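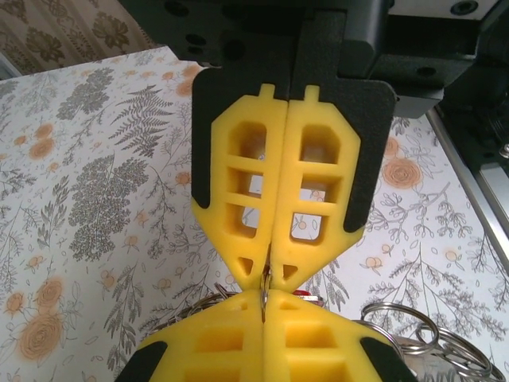 Closed yellow fingers under a black bracket.

Vuvent Lap Times

Lap and pit stop records from a regional kart racing series, one row per lap. Sofia Antoniadis typed up the timing sheets and Callum MacKinnon checked them against the race notes.

Contents

laps.csv — driver, kart, round, lap, time in seconds
stops.csv — pit entry and exit for each stop
rounds.csv — track name, length, weather

There are 9 rounds. Rounds 3 and 4 were run at Stavico on the short layout, so don't compare those times with the others. 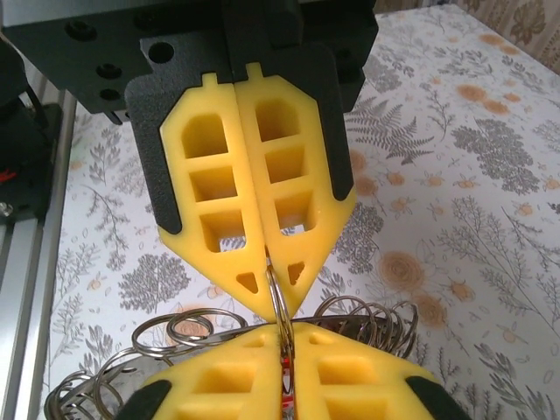
Known problems

Laps under a yellow flag are not marked. Kart numbers were reassigned after the January round — use the driver column for joins.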